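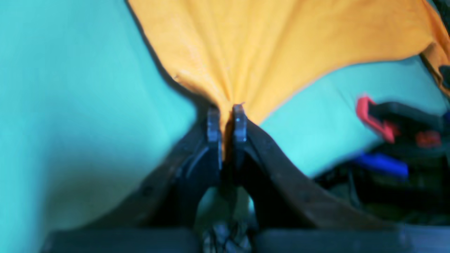
*Orange cloth in the fingers, turquoise one underneath, at the Nanness workshop in May.*

I had meant to be at Nanness by ten, and I would have been if I hadn't followed the sign for the wrong Feseck (there is a Feseck Lane and a Feseck Yard, and they are on opposite sides of the canal). So I arrived a bit pink in the face, and was given tea before I'd managed to get my coat off, which set the tone for the whole visit, really.

Nanness is a shared workshop above a tile showroom, with 15 members and one very steep staircase. Most of them do what you'd expect — bicycle frames, a harmonium in pieces, somebody's long-suffering lathe. I'd come for the folding arm, which Rafia Bajwa has been building on the long bench at the back with whoever happens to be free that evening. She calls it the Qureshi, after the family who lent her their dining table for the first winter, and everyone else calls it that too now.

The idea is simple enough to say. You give it a square of cloth, it finds a good place to take hold, picks it up and folds it. Rafia told me quite cheerfully that the folding is the easy half. It's the taking hold that has eaten her evenings! Cloth slides, it bunches, it comes up two layers at a time, and a grip that suits a tea towel will do nothing useful with a silky lining.

I was glad to get a close look at the fingers. They're dark, curved things that come together in a pair of flat pads, and when they pinch a piece of cloth it all runs down to the point in a fan of little creases, rather like a napkin in a smart restaurant. I could have watched that part for an hour, and I think I very nearly did. Rafia is on her fifth set of pads. The early ones were too hard and the next too sticky, and I'm afraid I lost track of what was wrong with the two after that, though there was a good deal of feeling in the telling.

The colours are chosen for the camera's sake. Strong orange on bright turquoise gives it a clear edge to look for, and she bought the lot as remnants from a market stall. She has a notebook of tries, all in pencil, and it had got to 2265 when I was there. I was allowed to turn the pages. Some just say "no".

Money came up, as it does. The arm itself was second-hand, and the motors and the control board (a Vutero, which she swears by and at) came to almost £560 over the whole build, most of it her own. The workshop put in the bench space and a great many clamps.

After lunch — soup, and very good bread — she showed me the wiring plan, which has been redrawn so often that the paper has gone furry along the folds. She'd like to move the cables inside the arm before the autumn. There was a lively argument about whether that's wise, and I left them to it at four to catch my bus.

If you'd like to go yourself, ring the bell twice and wear sensible shoes for the stairs. They're glad of cotton scraps, hemmed or not, the brighter the better.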